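Prurkholm bench simulator: review after 2 months

I bought Prurkholm to plan the arm cell Leandro Robles and I are building in our shared workshop, and I'm properly smitten! You set up the room first, walls, door, sockets and all, then drop in the table and the arm and start nudging things about. My first layout took an evening. Leandro's took 6, but he's fussy about shelves.
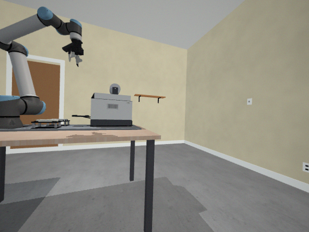 Reach checks are the best bit - drag the gripper anywhere and it tells you straight away if a joint would hit its limit. We moved our rack fixtures twice before drilling a single hole in the real bench.

Grumbles? Shadows go jagged on my old laptop, and importing your own parts is fiddly (save often). The parts library has 2,229 models, so I've rarely needed to. It cost me 80 quid and I'd pay it again.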